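DIMM slot

A DIMM slot is the long, narrow socket on a computer's motherboard that holds a stick of memory. Desktop boards often carry four, two of which many owners never get around to using.

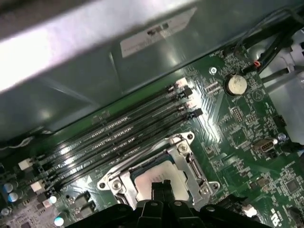 Layout

The slots run parallel to one another, usually close to the processor socket. Rows of fine metal contacts line each channel. Some makers color the latches or the slots themselves to show which belong in a pair, a code explained in the manual, wherever that went.

Fitting and removal

A notch in the stick matches a key in the slot, so it goes in one way only. This has not discouraged attempts at the other. Firm, even pressure closes the latches with a click that first-time builders tend to mistake for breakage. In her repair guide for Raster, Lesego Potgieter advises checking the memory again before blaming anything expensive.

See also

CPU socket
Motherboard
Thermal paste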